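Stuladport Shared Workshop
Members' Guidance: Building and Running a Wheeled Robot

The following notes are issued to members who use the workshop benches for small self-driving platforms. They draw on the Diner build, a four-wheeled carrier assembled here over the winter, and apply equally to machines built at home.

Preparing the bench

Clear the bench before the chassis is brought out. Small screws should be kept in a lidded tin, and each bag of fixings labelled with the part it belongs to. An old baking tray makes a good surface for wheel hubs and bearings, as nothing rolls off it. Batteries are to be disconnected before any panel is removed.

Wiring

Cut every lead a little longer than it appears to need. Strip 22 mm at most from the heavier cables and cover each joint with sleeving. Tie the loom to the frame at regular points and keep it well clear of the drive belts. Members using the Flosis motor board should note that its plug can be forced in the wrong way round. A dab of nail varnish on the upper face of the plug and socket prevents this.

Fitting the camera

Mount the camera on a rigid bracket and pad the base with a thin piece of rubber cut from an inner tube. Tighten the screws, run the motors for 30 minutes with the wheels raised, and tighten them again. Wipe the lens with a clean, dry cloth before each outing. For work out of doors, an overcast sky is to be preferred to low sun, and a stretch of road with a painted lane line gives the software something to follow.

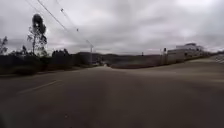
Mandla Msimang: The rubber pad did help on ours, but the bigger gain came from moving the battery to the middle of the chassis. We had been blaming the bracket for weeks. I would put the weight right first and then see what shake is left.

The point is accepted, and members are advised to check the balance of the machine on a length of broom handle before altering the bracket.

Outdoor runs

A second person must walk beside the machine with the stop switch in hand at all times. Permission is to be obtained for any run beyond the workshop yard. The speed limit in the settings file should be lowered before leaving the bench and checked again on the ground.

Keeping records

Save pictures from each run in a folder of their own. The November run on the Magagula route produced 1279 files, and sorting them afterwards took longer than the run. Folders of more than 1000 files should be divided before they are copied to the shared drive.

Questions about bench bookings should be addressed to Sizwe Moodley at the workshop desk.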